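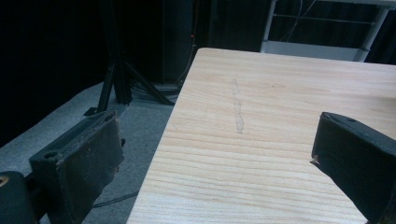 ELDALE, September – The reading room on Vávra Street will get its old tables back in good order before the winter season, the Eldale library announced this month. The work is done by Erkero, a small furniture workshop from the neighboring town of Dreltedora.

The light wooden tables have been in daily use for 17 years. In this time their surfaces collected many marks from bags, cups and chairs put up for cleaning. Some of the marks are easy to notice, others are only a faint gray streak on the pale wood, which a visitor can see when he sits down close to it.

"People asked us why we do not buy new ones," said Otakar Holub, who leads the workshop. "But the wood is healthy. The grain is fine and straight, and it would be a pity to throw it out. A gray smudge does not mean that the table is finished."

According to Mr. Holub, each top is first washed with mild soap and left to dry until the next morning. Then the workers go over it by hand with fine paper, always along the grain, and put on two thin coats of clear oil. Deep scratches will stay – the library did not wish to have the tables look like new.

The library has 10 tables in the reading room, and the workshop takes them two at a time, so the room can remain open. The gray carpet stays in place for now. Its replacement was discussed in spring, but the money was given to the windows first.

The repair is paid partly from the book sale in June, which brought 623 dollars. The rest comes from the library's own budget.

Readers who need a quiet place during the work may use the small room upstairs, open until 7 p.m. Keys for the lockers are at the front desk as usual.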